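The Odds and Ends Gallery
Tuesday, July 5, 2022

Welcome to the gallery for our prop cupboard at Dimance! If you've ever borrowed something from the shelves on the Skokik side of the building, there's a fair chance you'll spot an old friend on this page. The cupboard was sorted from top to bottom in April, and it took far longer than planned because everyone kept stopping to play with things.

The full list has 840 items on it now. We obviously can't show them all, so this page sticks to the tabletop favourites – the small, cheap, everyday bits that get borrowed again and again. I love them more than the big showy pieces, I really do.

A word on borrowing before you scroll. You can take up to 20 things at a time and keep them for 2 weeks. Write the shelf number on the slip, please, as plenty of our bits look alike once they're out of their boxes.

Fruit, bags and an eraser

The artificial grapes are the star of shelf one. They run from deep red to purple, with a lovely dusty bloom on lots of the berries, and there are brighter red ones down at the tip of the bunch. I'm very fond of the pointy green leaf too! Grapes are awkward to pick up neatly, what with the lower strand dangling, and that makes them a great choice for a still life or a sorting game.

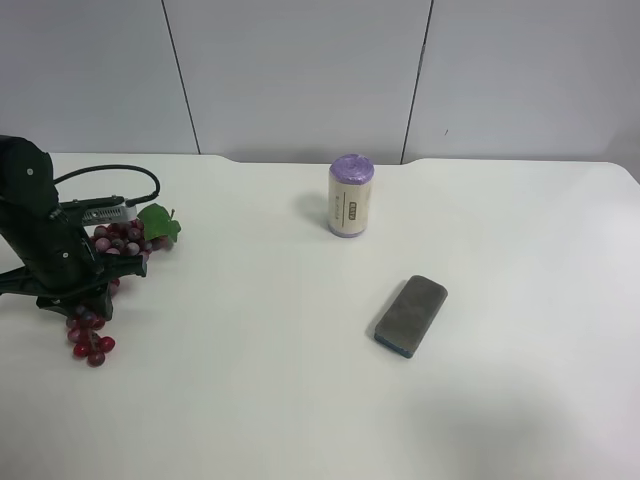 Shelf two: the boxes

Plain card boxes in every size, plus the Vincze tins, which nest inside each other and make the most satisfying clunk when you get them in the right order. One lid is missing from the set. If it's in your desk drawer, all is forgiven, just pop it back.

Shelf three: kitchen bits

Wooden spoons, a colander, egg cups, a potato masher with a bent handle that everybody asks for by name (it's listed as "masher, bent"). The egg cups go out in a padded bag and should come home in it as well.

Shelf four: the button jar

2,000 buttons, counted over two rainy lunch hours and written on the lid in marker pen. Brilliant for colour sorting, and lovely just to run your fingers through. Please tip them into a tray first – they get absolutely everywhere.

Still to come

The Fevow box of fabric scraps needs ironing before it's fit to be seen, and the plastic vegetables are waiting for a wash. Both will be added to the gallery once they're back on the shelves. Requests for the next batch can go on the sheet taped inside the cupboard door.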